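살림 레터 10월호
칼럼: '친환경' 세 글자에 얼마를 더 내고 계십니까

지난달 독자 한 분이 물어 오셨다. 집들이를 앞두고 일회용 그릇을 사려는데 일반 제품과 '친환경' 제품의 값 차이가 꽤 난다, 더 낼 만한 가치가 있느냐는 질문이었다. 답부터 적자면 나는 잘 모르겠다. 더 정확히는, 포장지만 읽어서는 알 수 없다고 생각한다.

동네 가게와 온라인 몰에서 종이 그릇 한 묶음씩을 골라 값을 적어 보았다. Lumdale 일반형이 2,466원, Zunport가 3,189원, 포장에 나뭇잎 그림이 큼직하게 들어간 Whitlock '에코' 제품이 3,768원이었다. 세 제품 모두 들어 있는 개수는 같다. 그런데 Whitlock 포장 어디에도 일반형과 무엇이 다른지는 나와 있지 않다. '지구를 생각한 선택'이라는 문구가 있을 뿐이다. 지구를 어떻게 생각했다는 것인지 고객센터에 문의했더니 "친환경 소재를 지향한다"는 답이 왔다. 지향이라니, 참 편한 말이다.

종이니까 괜찮지 않느냐고들 한다. 국물을 담는 종이 그릇은 대개 안쪽에 얇은 코팅이 되어 있다. 그래야 새지 않는다. 이 코팅 때문에 재활용 공정에서 일반 폐지와 한데 처리하기가 까다롭고, 음식물이 묻어 있으면 더 어렵다. 분리배출함에 넣었다고 해서 전부 새 종이가 되는 것은 아니라는 얘기다. 기름 밴 그릇을 헹구지도 않고 종이류에 넣으면서 마음이 가벼워진다면, 그 가벼움의 값은 누가 치르는지 따져 볼 일이다.
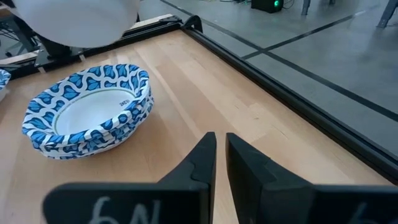
'생분해'라는 표시도 그렇다. 생분해 소재 가운데는 일정한 온도와 습도를 갖춘 퇴비화 시설에 들어가야 제대로 분해되는 것이 많다. 종량제 봉투에 담겨 소각장으로 가면 그 성질은 쓸 데가 없다. 우리 동네에서 그 그릇이 어디로 가는지 설명해 주는 판매자를 나는 아직 만나지 못했다. 제품 설명에 분해 기간이 적혀 있다면 어떤 조건에서 잰 숫자인지부터 찾아보시기 바란다. 작은 글씨로라도 있으면 다행이고, 없으면 나는 없는 셈 친다.

그럼 다회용기는 답인가. 여기에도 나는 박수를 아낀다. 지난봄 행사용 다회용기 대여 업체 Eter를 써 본 독자 Hiếu Mạch 씨의 메일을 옮긴다. "손님이 21명이었는데 그릇은 튼튼하고 좋았어요. 다만 배송 상자가 너무 컸고, 그릇마다 비닐로 한 겹씩 싸여 왔습니다. 그 비닐을 벗기면서 좀 허탈했어요." 위생 때문이라는 업체 설명도 이해는 간다. 그래도 비닐 이야기가 홍보 페이지에는 한 줄도 없다는 점은 짚어 두고 싶다. 다회용기는 여러 번 써야 의미가 있는데, 몇 번이나 쓰고 폐기하는지도 공개되어 있지 않았다.

질문하신 독자께 내가 해 드릴 수 있는 말은 이 정도다. 집에 있는 그릇을 먼저 꺼내고, 모자라면 이웃에게 빌리고, 그래도 모자라면 그만큼만 사시라. 묶음이 크면 싸 보이지만 남은 것은 찬장에서 몇 년을 묵는다. 살 때는 앞면의 그림 대신 뒷면의 재질 표시와 인증 번호를 보시고, 인증 마크가 있으면 어느 기관 것인지도 확인하시라. 제조사가 직접 그려 넣은 초록색 동그라미를 인증으로 착각하기 쉽다.

다음 호에서는 세제 리필 매장을 다룬다. 용기를 들고 갔다가 실망한 경험도, 만족한 경험도 좋으니 이달 안에 편집부로 보내 주시기 바란다. 영수증을 갖고 계시면 함께 찍어 보내 주시면 더 좋다.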